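Grindden Rovers F.C.

Grindden Rovers Football Club is a semi-professional football club based in Grindden. The first team plays its home matches at Skamance Lane, a ground with a stated capacity of 760, of which 184 places are seats. Both figures come from the club and are hard to square with older match programmes, which give the capacity as 600.

Origins

The club claims to be the oldest in its county. The evidence is thin. It rests on a fixture card found in a cupboard at the ground, which names a team called Grindden but gives no year. Local newspapers of the period mention at least two sides using the town's name, one of them attached to a brickworks, and there is no record of which of them, if either, became the present club. A crest bearing a founding date was adopted much later and should be treated with caution.

The story that Rovers once turned down a place in a higher division "out of loyalty to their neighbours" is repeated in several supporters' histories. League minutes show only that an application was received late and was not discussed.

Ground

Skamance Lane has a covered stand on one side and open terracing on the other three. The pitch slopes towards the railway end. Supporters have long held that the slope is worth a goal a half, although home results give little sign of it. Floodlights were put up in stages, and the first match under them, a December cup tie, was abandoned at half-time when they failed. The club's own website leaves this out.

The stand is officially the Zelleo Stand under a sponsorship deal. Most regular visitors still call it the Shed.

Bondarchuk Cup

Rovers have won the Bondarchuk Cup, a knockout competition for clubs in the district, on a disputed number of occasions. The club counts a shared final as a win; the organisers list it as void. Their latest appearance in the final, on 19 Jan 2019, ended in a 2–0 defeat. The attendance was announced as about 600 — a round number, and no turnstile count was published.

Colours

Rovers play in lavender-purple shirts and white shorts. The usual explanation is that a red kit and a blue kit were washed together, a tale told of a good many clubs and supported here by nothing in writing. A plainer account, that the shade was what the supplier had left, appears in a later programme but is also unsourced.
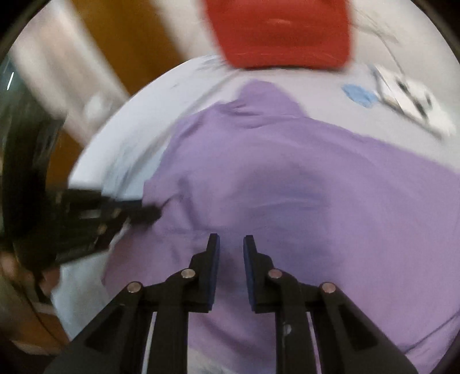

Lavender-purple fabric laid out on a table

The away kit has changed too often to list with confidence. Yellow is the colour most often mentioned in match reports.

Rivalries

The club regards Skamance Athletic as its main rival. Athletic's supporters tend to name somebody else.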